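Can a Machine Do the Shopping Yet? My Project Report

So, my question for this project was a simple one: can machines do ordinary chores yet, the boring ones at home and on a shop floor? I picked it after a summer job stacking shelves at Zallia, where I spent most of my shifts wondering why a human still had to do it (me, at six in the morning, half asleep).

I started by reading, then got sidetracked watching clips of towels being folded very slowly, and after that my tutor, Farzad Mirzaei, told me to stop watching and choose a job I could break into steps. Good advice! I settled on picking groceries, one item at a time, from a shelf into a basket.

The first thing I did was write down what I do when I pick up a piece of fruit in a shop. I thought it would be two lines long. I look, I reach in, I get hold of it, I lift it clear of the shelf, I move it over to the basket and I let go. But there's loads hidden inside each of those. How wide do I open my hand? Which side do I come in from? How hard do I squeeze? I've never thought about any of it in my life, and a machine needs an answer to every single one.

Then I sorted chores into easy, middling and hard. Moving sealed boxes of one size went into easy. Hoovering a flat floor went in there too, though my aunt in Jemutell would argue, as hers gets stuck under the sofa. Folding clothes and washing up went into hard. Groceries I put in the middle, and I changed my mind about that 4 times while writing this.

Tins are all right, as every tin of beans is the same as the next one. Fruit is the awkward bit. A pear is fat at one end and thin at the other, it can roll when you nudge it, and if you grip it too hard you've bruised somebody's lunch. 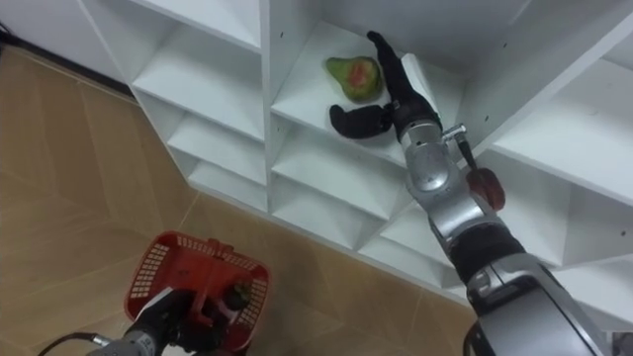

Soft fingers help with that, I think, because they can give a little where a hard metal claw would just dig in. The shelf is a problem of its own, though. A cubby has walls on both sides and a board on top, so the arm can't simply come down from above like it would over a table. It has to go in from the front, and whatever it does in there, it does in a tight space.

My own answer, for what it's worth, is "some of them, slowly". I'd trust a machine with the tins tomorrow. For the fruit I'd still want a person nearby – and I'd like to redo this part of the project in April, with a stopwatch and a proper shopping list.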